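Warkard refaz a configuração da célula simulada Clidelon e reduz as falhas de preensão

Setembro de 2023

A equipa de simulação da Warkard concluiu a revisão da célula virtual Clidelon, usada para ensaiar tarefas de manipulação doméstica antes da passagem ao robô físico.
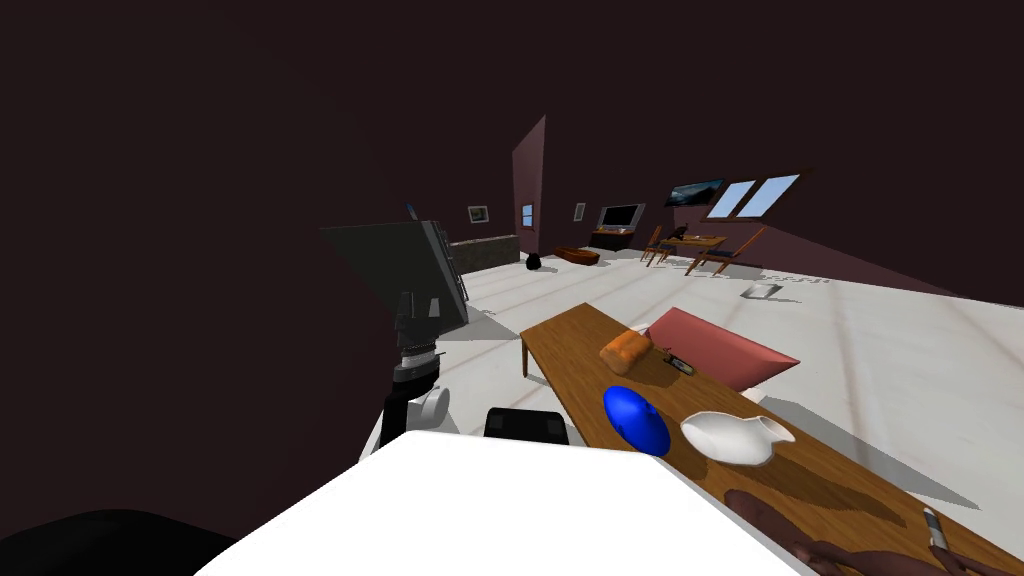 A intervenção abrangeu três pontos: a calibração cinemática do braço esquerdo, os parâmetros de contacto da garra e a rotina de reposição dos objetos entre ensaios. O trabalho foi coordenado por Hicham Kettani, responsável pela integração, com Ewan Rakena encarregado do modelo de contacto.

O problema tinha sido registado em maio. Em séries longas, a garra fechava com um desvio lateral em relação ao ponto previsto e os objetos de perfil arredondado escapavam ao contacto. Numa série de 300 ensaios com o cenário do sótão, o registo assinalou 154 preensões incompletas. A maior parte dizia respeito a objetos pousados na mesa baixa, entre os quais o jarro branco deitado de lado e a peça oval azul.

A primeira hipótese apontava para o planeador de trajetórias. A análise dos registos afastou-a: as trajetórias calculadas coincidiam com as executadas até ao último segmento do braço. O erro estava na transformação entre o último elo e a placa da garra, herdada de uma versão anterior do modelo e nunca atualizada depois da troca da ferramenta. O desvio era de 8 milímetros no eixo transversal.

A correção foi feita no ficheiro de descrição do robô. Kettani optou por medir de novo toda a cadeia, da base à placa, em vez de compensar apenas o valor final. "Uma compensação na ponta teria resolvido esta mesa e falhado na seguinte, com o braço noutra postura", explicou. Os limites articulares foram verificados na mesma ocasião e dois deles, demasiado permissivos, foram ajustados aos do equipamento real.

O segundo ponto foi o contacto. O modelo anterior aplicava um coeficiente de atrito único a todos os objetos. A nova configuração atribui valores próprios a cada classe, com uma tabela separada para a cerâmica, e aumenta o número de iterações do resolvedor durante o fecho da garra. Segundo Rakena, o custo de cálculo sobe apenas nessa fase. As malhas de colisão dos objetos mais irregulares foram decompostas em volumes convexos, o que eliminou as vibrações observadas quando uma peça articulada ficava apoiada no tampo.

A rotina de reposição passou a incluir um período de assentamento. Os objetos são colocados, a física corre sem comandos ao robô e o ensaio só começa quando todas as velocidades ficam abaixo do limiar definido. Se isso não acontecer dentro do tempo previsto, o cenário é rejeitado e gerado de novo, com a semente anotada no registo.

A validação consistiu em nova série de 300 ensaios, com as mesmas sementes da primeira. Os casos de desvio lateral deixaram de aparecer no registo. Mantêm-se falhas ligadas à orientação da placa na aproximação a objetos junto à borda da mesa, que a equipa classifica como questão de planeamento e vai tratar à parte.

Para a manutenção corrente, foi acrescentado um teste de verificação que leva a placa a um conjunto de poses de referência e compara a posição obtida com a esperada. O teste corre no arranque de cada série e interrompe-a se a diferença ultrapassar a tolerância. Qualquer troca de ferramenta obriga agora a nova medição da transformação e ao registo da versão no módulo Sutex, que guarda o histórico de configurações.

A mesma revisão será aplicada à célula Moffat, que partilha o modelo do braço mas usa outra base. A data dessa intervenção ainda não está fixada. Os ficheiros corrigidos da Clidelon já se encontram no repositório interno da Warkard, e as séries iniciadas com a configuração antiga devem ser repetidas.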